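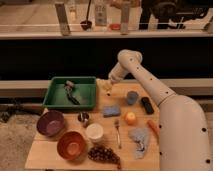

Disc Notes: Beselia, the Collector's Set

Thursday, April 8, 2021

Pratevlow has put Beselia back on the shelf, this time in a box the size of a phone book. The sticker promises 250 minutes of extras. I sat through them over two evenings and I'd like a word with whoever did the adding up, as 14 of those minutes are trailers for other Pratevlow titles and a long stretch is storyboards scrolling past while the score plays.

The movie you probably remember. A mining ship goes quiet, a rescue crew goes in, the crew gets smaller. When it opened it was sold on its 432 effects shots, and the new commentary brings up that number so often that I began to wonder if anyone had been asked to count the good scenes. The hull breach is still terrific. The creature is still best when you can't see much of it, and the sharper transfer lets you see a lot of it.

Disc 2 has the "extended vision" cut. Extended by what? A longer breakfast in the galley, one more argument about fuel, and a dream sequence that was dropped for good reasons. The back cover calls these scenes "essential." They explain a noise in the third act that I had never found puzzling.

Sound is loud and clean, though the dialogue sits low and I kept reaching for the remote. The booklet is mostly stills.

If you have the earlier Cordeiro release, with its plain case and its one decent documentary, keep it. That documentary isn't in this set, and the box doesn't mention that. Pratevlow says a remastered Titer is coming in November, also with a "vision" cut. I'll rent.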